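Rules for the teardown bench

Tolero takes in old office computers and strips them for parts and scrap. For the past year a share of that work has been done with a robot arm, bought through Weidemann and programmed in house. The shop's safety lead wrote the bench rules. We spoke at the shop on a Saturday, when the line was down for cleaning.

The first version of the rules ran to 47 items. "People signed it and put it in a drawer," the safety lead said. "I cut it to 12. Then we had a pinched cable and I added one." The current sheet has 13 and hangs at the bench at eye level.

Rule one is about power. A desktop does not go to the robot until it has been unplugged and the front button held down. The person who does it initials the job card. "You don't take someone's word for it. If the card is blank, you do it again, even if you watched them do it."

The power supply is never opened at the bench, by a person or by the arm. It comes out whole and goes in its own bin. "That one has no exceptions, and I don't discuss it."
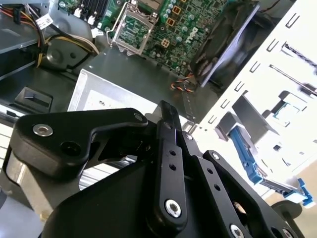 Page last changed: August, rev. 3029

Cables take up more of the sheet than anything else. Wires in yellow, red, black and orange can run across the spot where the fingers need to go, and the fan has its own wires lying on the floor of the case. The rule is that a person moves or unplugs loose wiring before the arm enters. "The gripper has hard edges and screws on it. It will catch a wire and keep going until the force limit stops it – and by then the connector may be gone."

The force limit is set low for work inside a case and may not be raised during a shift. If the arm stops on a limit, the operator backs it out along the path it came in on. Nobody reaches in to free a part while the arm is live.

Boards with an empty processor socket get a line to themselves. The contacts bend easily, so the arm keeps clear of the socket and a cover goes on before the board is lifted. "We sell those boards. One touch and it's scrap."

I asked whether the rules came from a published standard. Partly, the safety lead said. Weidemann's manual covers the arm, and an outside trainer from Urkia went over the risk assessment with the crew. "But a manual doesn't know what's in the case. Our part is the case."

The sheet is reviewed after every stop that damages something. Verkovo, which buys the sorted boards, has asked for a copy, and the next change will be to the section on labeling bins.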